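# Montar el sonido para un bolo pequeño (sección 3: la mesa, los monitores y la prueba)

Versión del 18/8/23. Sigo con la misma Alenell de 4 canales de la sección anterior, así que si tienes otra mesa los botones estarán en otro sitio, pero el orden te vale igual.

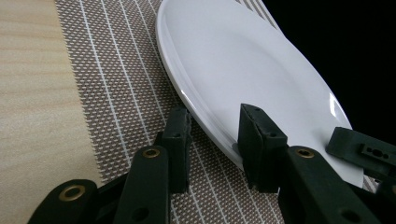
**¿Hace falta llevar mesa propia si la sala ya tiene una?**

Depende de lo que te contesten cuando llames. Yo pregunto siempre el modelo y cuántas entradas quedan libres, y si me dicen «una normal, de las de siempre», meto la mía en el coche y listo.

## 3.1 Antes de enchufar nada

Me ha pasado llegar al Prestwood con el tiempo justo y ponerme a conectar cables como un loco, y luego claro, pitidos por todas partes. Ahora hago esto primero:

1. Baja todos los faders y el máster. Todos, también los de los canales que no vas a usar.
2. Pon las ganancias a cero y la ecualización en el centro.
3. Comprueba que la alimentación phantom está apagada.
4. Deja los altavoces sin encender hasta el final.

> **Cuidado:** los altavoces se encienden los últimos y se apagan los primeros. Si lo haces al revés te llevas un golpe seco en los conos, y los de repuesto para las cajas Dierckx me costaron 139 euros. Todavía me duele.

## 3.2 Conectar al grupo

Voy a suponer un trío: voz, guitarra acústica y contrabajo con pastilla. Queda un canal libre para la segunda voz (siempre hay alguien que a última hora quiere hacer coros).

1. Voz principal al canal 1, con cable XLR.
2. Guitarra al canal 2, pasando por caja de inyección.
3. Contrabajo al canal 3, también con caja. Si el previo del músico ya tiene salida balanceada, te la ahorras.
4. Coros al canal 4.
5. Salida principal a las cajas y el auxiliar 1 a los monitores.

Pega una tira de cinta debajo de los faders y escribe qué es cada cosa. Parece una tontería hasta que estás a oscuras, el cantante te hace señas y subes el contrabajo.

**Nota:** si usas un micro de condensador necesitarás phantom. Actívala con el máster bajado y espera unos segundos antes de subir nada. En mi mesa la phantom va a los cuatro canales a la vez, no se puede elegir.

## 3.3 Ajustar la ganancia

Esto se hace canal por canal y con el músico tocando *de verdad*. Todo el mundo toca flojito en la prueba y luego sale al escenario con el doble de ganas, así que pídeles el estribillo más fuerte que tengan.

1. Pulsa PFL en el canal.
2. Sube la ganancia hasta que el medidor ronde el cero en los momentos fuertes.
3. Si se enciende la luz roja, baja un poco.
4. Suelta PFL y pasa al siguiente.

Activa el filtro de graves en las dos voces. Si la guitarra suena a caja de cartón, recorta un poco por los 200 Hz. Si lo que suena nasal es la voz, yo empiezo a buscar en los 600 Hz y muevo de ahí a un lado o a otro, siempre quitando, y con poca cosa.

## 3.4 Monitores

Aquí es donde se pierde más tiempo, te aviso. En abril hicimos una fecha en Zalville y nos tiramos media prueba con el monitor de la guitarra, que si más voz, que si menos voz. ¡Y era que estaba apuntando a las rodillas!

1. Coloca el monitor de modo que apunte a los oídos y quede por detrás del micro.
2. Sube primero la voz en el auxiliar 1.
3. Añade la guitarra, y el contrabajo solo si lo piden.
4. Sube el auxiliar poco a poco hasta que empiece a asomar el acople y baja un pelín desde ahí.

Con un único envío, los tres oyen la misma mezcla. Díselo antes de empezar y os evitáis la discusión.

> **Cuidado:** comprueba que el auxiliar está en *pre-fader*. En *post*, cada vez que toques un fader para la sala le cambiarás el monitor al músico.

## 3.5 La prueba

1. Abre el máster a la mitad.
2. Pide una canción entera, la más ruidosa del repertorio.
3. Date una vuelta por la sala mientras suena, hasta el fondo y también por la barra.
4. Vuelve y corrige. Empieza por la voz, que es lo primero que echa en falta la gente.
5. Pide una canción tranquila y comprueba que no hay zumbidos.

Cuando entra el público la sala se come bastante agudo, de modo que no te asustes si vacía te suena brillante. Yo lo dejo así y retoco durante el primer tema.

Antes de irte a cenar, silencia los canales y haz una foto de la mesa con el móvil, por si alguien mueve algo. El cambio entre grupos lo cuento en la sección 4.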